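Skirkura Robotics Laboratory
The laboratory is pleased to share a first result from its study on robotic disassembly of desktop computers, led by Dr. Ratree Phuthong. A short thread follows. 1/6

The study asks how well a single arm can learn to service drives and processors from recorded human-guided runs. 2/6

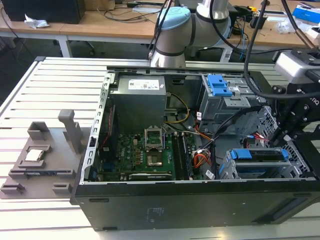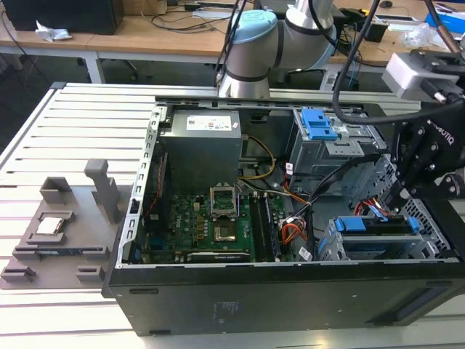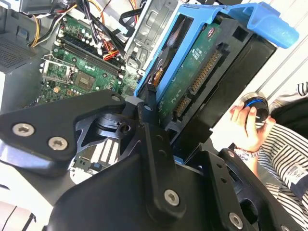 The drive and processor workstation: two views across the table and, last, the view from the gripper at the blue drive caddy. 3/6

Method: the policy was trained on 800 recorded runs. Each run was split into short stages, and the policy learned when to move from one stage to the next. Boonsong Intarasuk designed the stage labels. 4/6

Result: on 40 test runs of the caddy stage, the staged policy completed 93 percent of the labeled steps. The processor stage remains harder. Small errors in the angle of approach still account for most failed placements, and those figures will be reported separately. 5/6

The full report, by Ratree Phuthong, Boonsong Intarasuk and Aslı Bilgin, will be released in July with the stage labels and test protocol. The laboratory thanks its partners at Fanov for their support. Questions about the protocol may be sent to Aslı Bilgin. 6/6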